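Cotska Desk Mat, Large

Sold by Khamphan Desk & Office
Price: £30
Colours: slate, oat, bottle green
In stock, dispatched from our own shelves

We have stocked desk mats for years and have never been wholly convinced by them. Most are a bit of cloth stuck to a bit of rubber, and most of the claims printed on the sleeve don't stand up to a month's use. The Cotska is one of two we still sell. We think it's decent. We don't think it will change how you work, whatever the maker's leaflet tells you about focus and flow.

What it is

A woven polyester top on a natural rubber base, stitched round all four sides. It measures 87 cm by 30 cm, which takes a full-size keyboard with a mouse beside it. If you have a narrow desk, measure first. We get more returns for size than for any other reason, and the measurements have been on this page the whole time.

The leaflet says the top is "engineered for precision". We asked what that meant and were sent a second copy of the leaflet. It's a fairly tight weave, smoother than the Altent and slower than a hard plastic pad. Your mouse will move on it.

Do you need one?

Quite possibly not. A modern optical mouse works perfectly well on bare wood, and on most painted or laminated tops too. The places where a mat earns its keep are glass, high-gloss white and anything with a deep grain that you can feel under the wrist. If your desk is none of those and you aren't worried about marking it, keep your money.

A small pad does the same job for the mouse alone and costs a good deal less. We sell those as well, and for a lot of home desks they are the better buy. 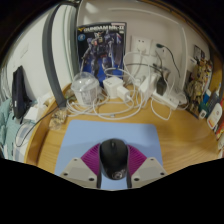 Large mat or small pad

The large mat stays put better, being heavier and having the keyboard sitting on it. It also collects more crumbs. A small pad can be moved out of the way when you want to write or draw, and you can wash it in a basin. People who play games with the mouse turned down to a slow setting will want the width. People who do invoices won't notice.

The stitched edge

Here we'll give Cotska some credit. Unstitched mats start to lift at the corners, usually the one nearest your wrist, and once the cloth has parted from the rubber there's no putting it back. The stitching on this one is low and flat, and the sample in our office hasn't frayed. Raíssa Seixas in our returns department has used it every working day since September of last year. She does say the thread was scratchy against a bare arm for the first few weeks.

The "stain-proof" claim

We've taken the word off our page. Water beads on the top and can be blotted. Black coffee came out with washing-up liquid if we got to it straight away. Tea with milk left a faint ring on the oat, which is still there. Buy the slate if you drink at your desk.

Smell

It has one. Natural rubber always does when it comes out of the tube. Unroll it face down on a floor for a day or two with a window open. Please don't put it on a radiator, as the base goes tacky and will mark a varnished top.

Specification

Size: 87 cm by 30 cm
Top: woven polyester
Base: natural rubber
Edge: stitched, four sides
Packed: rolled in a cardboard tube
Washing: by hand, cool water, dry flat
Guarantee: one year on the stitching only
Our stock number: 151

Compared with the Altent

The Altent is softer, thicker and cheaper. It also has no stitching, and we wouldn't expect to get much more than a year from it. The Vitance, which some of you still ask for, was dropped after too many arrived with a crease that wouldn't lie flat.

Orders for offices

Orathai Thammasiri looks after anything over 300 pieces and can quote for plain mats in the slate. She'll also tell you that printed logos wear off under the mouse hand first, so have yours put in the far corner or leave it off.

Returns

Unused and back in its tube, within 30 days. We can't take back a mat that has been washed.

Page last checked October 18, 2018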